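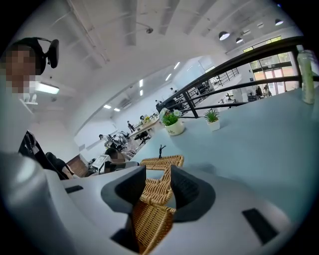
Lodge Life > Ritual > Memory Work

How to Learn a Lodge Charge by Heart

December – by the Arkia Lodge ritual desk

I love memory work! I didn't always. My first speaking part at Arkia was 121 words long and I was sure I'd never get it into my head. Now I ask for the long ones. If you've just been handed a part and your stomach dropped, try it my way.

1. Read the whole thing out loud before you memorize a word of it. Look up anything you can't say or don't understand. Our wording goes back to 1916 and some of it sounds like it, so ask an older member how the odd words are said.

2. Break it up by thought, not by line. Most charges have natural stopping points where the speaker would take a breath. Put a pencil mark at each one.

3. Learn the last chunk first. I know, it sounds backward, but try it! Once the ending is solid, add the chunk before it and run through to the finish. You're always heading toward words you already know, and that feels great when you're standing up in front of everyone.

4. Keep the sessions short. I do 5 minutes with my morning coffee and another 5 in the car before I go in to work (parked, please).

5. Get on your feet. Words you know perfectly well in an armchair have a way of leaving when you stand. Walk the floor if your part has floor work, and say it at full volume. The dog will get used to it.

6. Say it to a person. Have them follow the book and stay quiet until you ask for a word. Once you can get through it 3 times in a row with no help, you're ready for rehearsal.

On the night, find your first sentence in your head while the officer before you is still speaking. Go slower than you want to. If you lose your place, look over at the prompter, take the word and keep going – the candidate is hearing all of it for the first time and has no idea what comes next.

Comments

tyler_at_ivetti: Tried the last-part-first trick on the Zuccaro degree team's long lecture. Took me around two weeks and I usually need a month. Thank you!

oldpastmaster: We were taught the same way at Tostia, except we wrote it out by hand too. Still have the notebooks.

newguy: What do you do if your lodge prompter jumps in too early?

arkia ritual desk: Ask him before the meeting to wait until you look at him. Works for me!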